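Section 4. Clearing and resetting the desk

I wrote this part of the handbook after my third round of setting up desks at Vastlow, and Renato Calimlim has tested it on his own (he added two of the notes below, the grumpy ones are his). If you've already done Section 3, your shelf is fixed to the wall side and you've got your Skeleo sorting tray within reach. If you haven't, go back and do that first, I'll wait!

You'll need:
the sorting tray
one dry cloth and one barely damp cloth
a paper bag for trash
two sticky labels and a pen
45 minutes, more if you're the kind of person who reads old receipts

4.1 Before you move anything

1. Shut the computer down properly and switch the monitor off. I mean a real shutdown, not just closing your eyes and hoping. You're going to be leaning on keys for the next half hour, and a sleeping computer will wake up and type a page of semicolons into whatever you had open.

2. Take a quick look for drinks. Any cup goes to the kitchen now, before step 3.

CAUTION: Don't lift the keyboard by its cable, and don't drag it out from under things. Take the things off it first.

3. Find whatever doesn't belong on a desk at all and start there. It's nearly always the biggest item, so you get a lot of space back for one trip. Shoes are the classic. A white sneaker next to the keyboard takes up as much room as a stack of books, and the laces love to catch on small stuff and pull it over the edge, so gather them up in your hand before you lift.

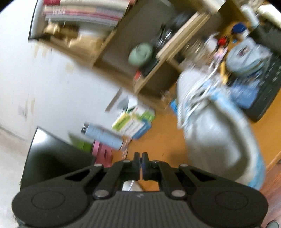 4. Clear the keyboard. Wrapped things and little packets go straight into the tray, unopened. I know it's tempting to open them. You can do that in 4.3, when you've got somewhere to put what's inside.

5. Collect the small round things and trinkets next. Pick them up one at a time and set them in the shallow end of the tray. If a container has a lid, check that the lid is on tight before you tip it or carry it anywhere (yes, I learned this with glitter, and yes, it's still in the carpet).

NOTE from Renato: The tray is for sorting. It is not a new home. If it's still full on Monday you have not done this section.

4.2 Bottles, cartons and open boxes

1. Stand every bottle upright and give the cap a firm turn. Keep bottles on the far side of the tray, well away from the mouse.

2. Look inside any open box before you flatten it. I've rescued a warranty card, a spare cable and one very good pen this way. When you're sure it's empty, fold it down and put it with the paper recycling.

3. If a carton still has something in it, close the flaps and keep the printed side facing you on the shelf. You'll want to read it later without taking everything down.

4. Check behind the monitor too. Things slide back there and stay for months! Reach around from the side so you don't push on the panel, and feel for cables before you pull anything out.

CAUTION: If a cable comes along with whatever you're pulling, stop. Let go, find where it's plugged in, and free it by hand.

5. Leave the monitor, keyboard and mouse where they are until the right side of the desk is clear. They're the last things you'll shift, and only far enough to wipe under them. 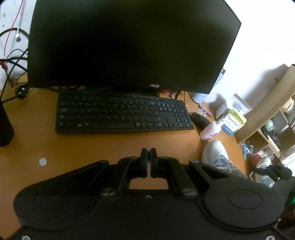 Monitor off, keyboard close in under it, right side still to clear.

4.3 Wiping down and putting back

1. Dry cloth first, back to front, then the damp one on the wood. Keep the damp cloth off the screen and the keys.

2. Slide the keyboard back so you've got room for your wrists, and put the mouse on whichever side you use it.

3. Write KEEP HERE on one label and MOVE on the other, and split the tray between them. Shona Ritchie, who shares my office, allows herself five KEEP HERE items. I'm at eight and I'm fine with it.

4. Carry the MOVE pile out of the room in one go. Shoes to the hall, toiletries to the bathroom, wrappers in the paper bag.

5. Turn the computer back on and type a line or two to check that no key is sticking. If one is, see Section 6.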